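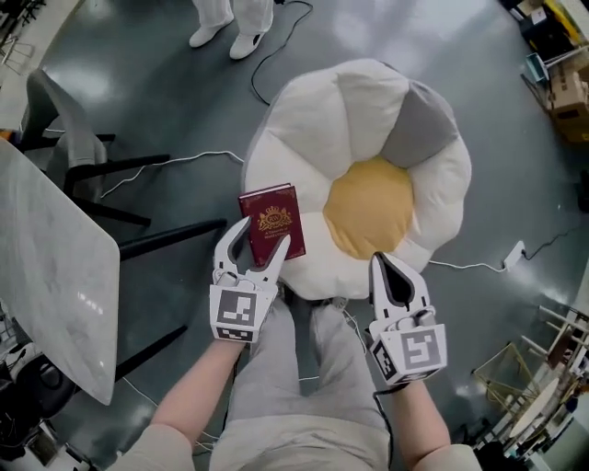

*Ciline*

## 3. Setting up the Grorano floor cushion

Read this section before you put the cushion on the floor for the first time. It covers the flower model with the plush white petals, single gray petal, and mustard-yellow center. The plain round model has its own sheet.

### 3.1 Unpacking

1. Cut the tape along the side of the bag. Do not cut across the top, where the petals are folded.
2. Pull the cushion out by the center. Pulling on one petal can open the seam at its base.
3. Lay the cushion face up and let it stand for 5 hours. It will look flat at first.
4. Press the center down with both hands and let go. Do the same with each petal.
5. Turn the cushion over, shake it lightly, and turn it back.

**Note:** A crease across the petals is normal after shipping. Brush it out by hand. Do not use an iron or a steamer.

### 3.2 Choosing a spot

The cushion can go on any clean, level floor. On a glossy floor like the gray one shown at the start of this section, it will slide if you drop onto it, so fit the Rewi grip sheet first (see 3.3). Carpet does not need the sheet.

1. Sweep or vacuum the floor. Grit under the cushion will scratch a polished finish.
2. Check for cables. Move them out from under the cushion and away from where people step to reach it.
3. Keep power strips off to the side, where the petals cannot fall over them. A strip lying next to the cushion should be moved farther out before anyone sits down.
4. Leave 300 mm between the cushion and any chair or table leg.
5. Turn the gray petal toward the wall or toward the room, as you like. It has no effect on how the cushion sits.

**Caution:** Never run a cord underneath the cushion. The filling holds heat, and repeated sitting can damage the cord.

**Caution:** Keep the cushion 2000 mm from heaters, stoves, and open fires.

### 3.3 Fitting the grip sheet

The grip sheet is sold separately. One sheet fits one cushion.

1. Wipe the floor with a damp cloth and let it dry completely.
2. Unroll the sheet with the dotted side down.
3. Smooth it from the middle outward.
4. Set the cushion on top. The sheet should not show past the petals.
5. Push the cushion sideways with one hand. If it moves, lift everything, wipe the floor again, and repeat.

Wash the sheet in cool water when it stops gripping. Hang it up to dry.

### 3.4 Resting things on the cushion

A book, a passport, or a folded sweater can be left on the cushion for a while. Flat items tend to lie at an angle, as the dark red book does in the photo, and may slip down between two petals. Check there first if something small goes missing.

Do not leave the following on the cushion:

- drinks or open food
- laptops or chargers that are switched on
- pens without caps
- anything sharp enough to catch the plush

Dark book covers and new denim may leave color on the white petals. Blot any mark right away with a dry white cloth. If it stays, follow the cleaning steps in section 4.

### 3.5 First week of use

Some loose fiber will come off the petals. Go over them with a soft brush every 3 days until it stops. Rotate the cushion a little each time so the same side is not always leaned on.

If the center still looks sunken after a week, see "Adding filling" in section 5. Use only Grerkano refill packs. Other filling may clump and is not covered by the warranty.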